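Início | Sobre nós | Vagas | Blog | Contato

Vem arrumar a sala com a gente!

A Claratus está montando uma nova sala de trabalho e procura uma pessoa para cuidar da organização do espaço no dia a dia. É uma vaga de meio período, das 13h às 17h, com início em agosto, e estamos muito animados para preencher!

O espaço é ótimo: luz do dia entrando pela janela, teto com a tubulação à mostra, mesa branca, cadeiras pretas de escritório e um ventilador de pedestal lá no fundo, diante da parede de vidro esverdeado. Falta alguém com olho bom para decidir onde cada coisa mora (e paciência para convencer o resto da equipe a devolver tudo ao lugar).

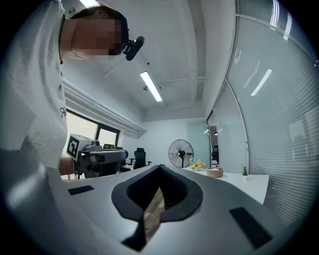
Foto: Hui-mei Kwan / Claratus

No começo, você vai trabalhar junto com Myrto Mavromatis, que coordena o espaço. Entre as tarefas: deixar as mesas livres no fim da tarde, reorganizar as cadeiras quando tem reunião, etiquetar caixas, conferir o material que chega da Chrysikopoulos e manter em dia a lista de compras. Tem bastante coisa para carregar, nada muito pesado, mas é um trabalho de ficar em pé!

Não pedimos experiência. Se você já organizou depósito, ateliê, biblioteca ou a cozinha da sua avó, conte para a gente, queremos saber.

Bolsa mensal de R$ 2000, mais vale-transporte e lanche. Contrato de seis meses, com possibilidade de renovação.

Para se candidatar, mande uma mensagem curta pelo formulário de Contato, com o assunto "Vaga 2185", dizendo em que bairro você mora e quando pode começar. Respondemos a todo mundo até as 19h do dia útil seguinte.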